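Section 7: Setting up your forum account for live episode threads

Read this section before posting in a Pomska live thread. It covers the Arruda message board on a desktop browser. Settings in the phone version are in Section 2 of the mobile guide.

Before you start, confirm your email address. Unconfirmed accounts can read live threads but cannot post in them.

1. Sign in and open Account, then Viewing Region.
2. Select the feed you watch: East, West or Streaming.
3. Open Spoiler Filter and set it to Strict, Normal or Off.
4. Press Save. The page reloads and shows your region beside your user name.

Note: The filter works on tags. A post with no tag passes through every setting, including Strict.
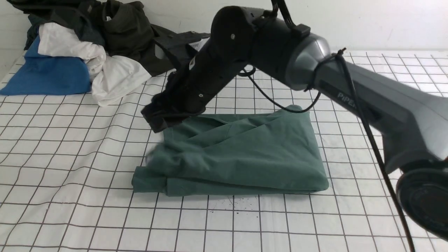
SPOILER TAGS AND SEASON LABELS

Each post about a contestant needs a season label. Type the label first, then the text.

1. Click Label above the text box.
2. Pick the season from the list. For crossover seasons such as Wereck Island, pick the season now airing, even if the contestant first appeared in an older one.
3. Highlight any elimination, vote count or reunion detail and click Hide.
4. Click Preview and check that the hidden text shows as a gray bar.

Caution: Quoting a hidden post removes the Hide tag from the quoted part. Apply it again before you post.

Live threads close at 434 replies. The board then opens a second thread with the same title and the number 2 after it. Drafts do not carry over – copy your text before the thread closes.
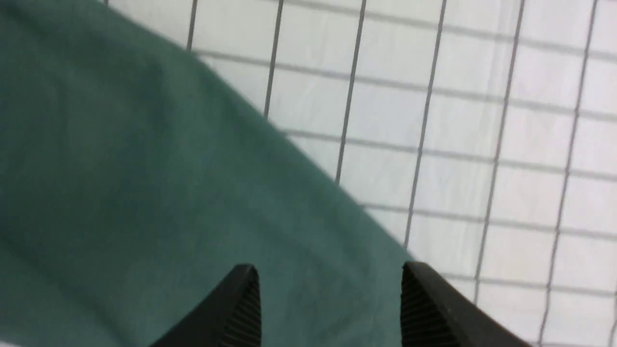
Can I change my viewing region in the middle of a season?
Go to Account, then Viewing Region, and pick the new feed. The change applies to the next episode thread. Threads that are already open keep the old region.

Muting a member or a topic

1. Click the member's user name and select Mute.
2. To mute a topic, open Filters and enter the word or contestant name.
3. Choose This Season or Always.

The list holds 77 entries. Remove old entries in January, when the Reltska cast names are added to the label list. Muted members can still quote you, and their quotes show as a collapsed line. 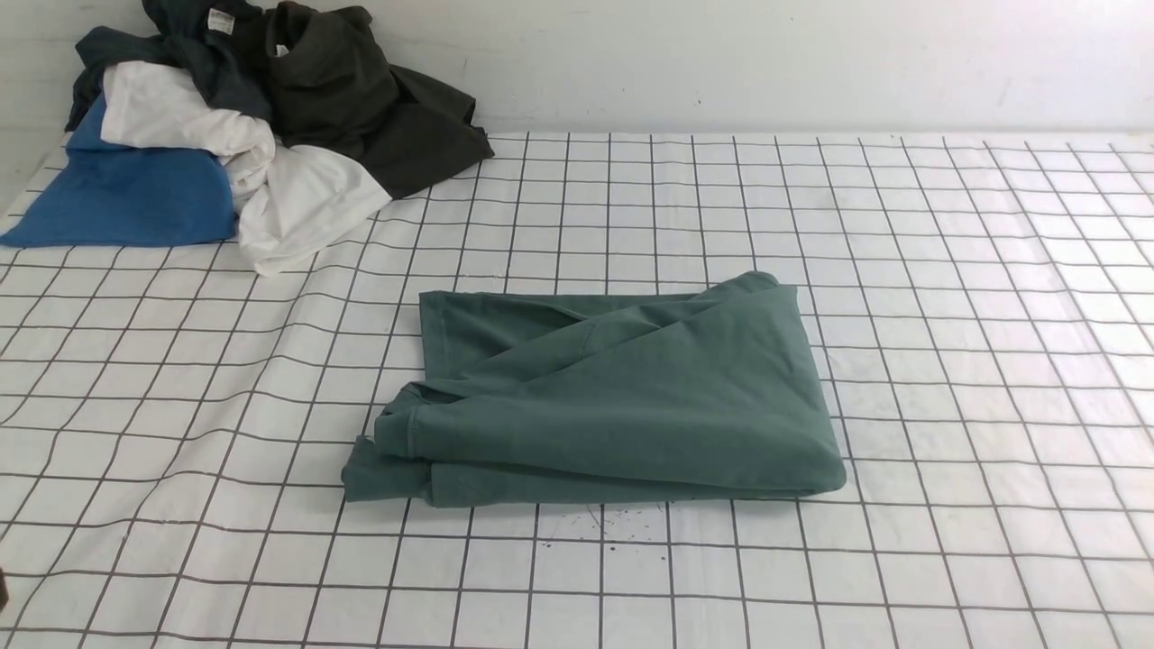 Why was my post moved out of the live thread?
Moderators move posts that discuss a different season or a contestant's life outside the show. The post goes to the Off-Season board with its replies attached. To ask for a review, send a message to Jaime Mendes through the Contact form and include the post number.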